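Second picking cell: hold the order

Poonam Nigam has asked us to say where the Ulley budget stands before the planning round, so we'll be blunt. The Droneo quote for a second bin-picking cell is in, and we don't think it should be signed yet. The supplier's sheet promises 15 parts a minute. Our own trials never got near that with mixed parts, and the price leaves out guarding, spare fingers and training.

Brotden came in 20 per cent dearer with all three included. Tomar wants 2 site visits before it will name a figure, which may be sensible or may just be slow.
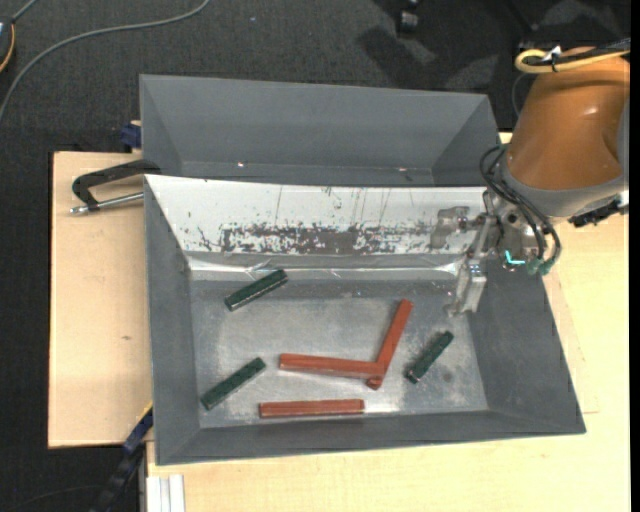
What should we set aside for running costs in the first year?

Budget some 16 per cent of the purchase price, then check it against the service contract line by line, as callouts are often charged separately.

Whoever signs should also ask what happens when a new part turns up. Droneo says "minimal retraining" and won't put hours to it. Until it does, we'd leave the money where it is and look again in August. Comments on the draft to Poonam, please, with figures if you have them.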